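Vastis 台面作业规程包
型号 VT-26　Prirkell 公司机器人安全产品部

首页 > 产品 > 规程与验证 > Vastis 台面作业规程包

产品说明

Vastis 是一套给台面作业机器人使用的规程和仿真场景。用户在仿真里先让机器人按规程工作，检查合格以后，再把同样的程序放到真实的设备上。本产品适用于家用厨房、茶水间、实验室准备台等场所，作业对象是一般的小件物品、抽屉和小型电器。

规程正文一共26条，每一条写明适用范围、检查方法和判定标准。正文由 Setsuko Oshima 起草，Larysa Prokopenko 负责技术审核，中文版由 Hiyori Chiba 整理。中文版与英文版的意思如有不同，请以英文版为准，同时请告诉我们，我们会在下一次更新里改正。 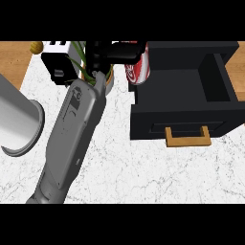 规程要求机械臂在接近物品以前先完成减速，减速区的边界由用户在配置文件里设定。如果用户没有设定，软件使用默认值，并且在报告的第一页注明“使用默认值”。审核人员看到这个注明时，应当询问操作方是否已经评估过默认值对本场所是否合适。

主要规则摘要

下面的内容是摘要，不能代替正文。

第3条　接近
机械臂或机械手的路径不应从易倒物品的正上方通过。若不能避开，应提高经过的高度，并在任务记录中写出理由。

第7条　抓取
抓取前必须确认物品的姿态。直立的罐和横放的罐应作为两种情况分别验证，只验证其中一种的，不可以在报告里写“罐类物品合格”。横放的圆柱形物品有滚动的可能，接触时的推力方向应避免朝向台面边缘。

第11条　抽屉和把手
拉动把手以前，应检查把手前方的台面有没有足够的空间。拉力超过设定值的时候，动作必须停止，不允许自动重试。重试由操作人员确认以后才能进行。

第12条　植物和软物
叶子、布、电线等会变形的东西，应按照它们可能占用的最大空间来设置禁入区。很多用户只按花盆的外形设置禁入区，我们在审核中常常看到这个问题，请特别注意。

第15条　电器
带有加热功能的电器，在没有任务要求时视为禁止接触的物品。任务要求接触时，允许接触的部位应逐个写明，例如“仅限拨杆”。

第19条　双手作业
两只手同时处于作业区内，其中一只手没有任务时，应停在已登记的等待位置，手指保持张开。等待位置不得与另一只手的路径重叠。等待中的手也要计入碰撞检查。

第22条　停止
停止命令发出以后，机械臂应保持位置。手中有物品的，不应立即松开。

场景文件

标准场景为白色大理石纹台面，使用的物品包括烤面包机、盆栽、红色饮料罐，以及正面带木色U形把手的黑色柜体。同一个台面可以装入机械臂加夹爪，也可以装入五指灵巧手，规则不变，检查的参数不同。物品的位置和姿态可由用户自行修改，修改后的场景须另存，并使用新的编号。

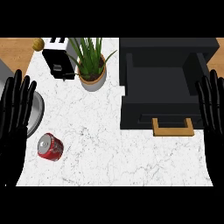
图2　标准台面场景，灵巧手配置：双手张开，罐体横放。

场景文件的物理参数（摩擦、质量、重心）可以打开查看，也可以导出成表格。请不要为了让测试通过而修改摩擦参数。若有正当的原因需要修改，例如现场台面的材料不同，请附上测量记录。

规格

规程条文：26条
测试用例：156个
每个用例的最大仿真步数：800
随附授权：4个工作站
报告语言：中文、英文、日文
报告格式：PDF 及表格文件
支持的末端：两指夹爪，五指灵巧手

验证的步骤

一、安装软件并导入自己的机器人模型。模型的关节限位必须与实际设备一致。
二、选择适用的条文。不适用的条文要写出理由，留空会被软件当作“未完成”。
三、运行测试用例。每个用例会自动保存轨迹和接触力的曲线。
四、由没有参加编程的人员审核报告并签字。

第四步在小的团队里有时候比较困难。Katayama 事务所可以提供外部审核，联系人是 Sota Kikuchi。审核费用不包括在产品价格里，请直接向该事务所询问。

使用的限制

仿真结果只说明程序在给定的模型和参数下符合规程。它不是安全认证，也不能代替现场的风险评估。有人员可能进入作业区的场所，必须另外按照当地的法律和标准进行评估，并安装相应的防护装置。

本产品目前不包括以下内容：液体的倾倒，刀具等尖锐物品的操作，移动底盘的行走。这些任务请不要引用本规程的条文作为合格的依据。

版本更新

现行版本的发布日期为2020年12月22日。主要的改动有：第7条增加了横放物品的判定方法；第19条的等待位置改为必须登记；第12条的措辞做了修改，意思没有改变。持有旧版本的用户可以免费更新，旧报告在原来的有效范围内继续有效，但是新的任务请使用新版本。

订购和咨询

订购时请写明机器人的型号、末端的种类和工作站的数量。需要超过随附数量的授权，可以单独加购。在华语地区，产品由 Trutden 公司代理，技术问题由 Misaki Kudo 用中文或英文回复。来信请附上报告编号和软件的版本号，如果问题与某一个用例有关，请同时附上该用例的轨迹文件。

相关产品
Vastis 轨迹查看器
Vastis 审核人员培训教材（中文，纸本）
Vastis 场景编辑器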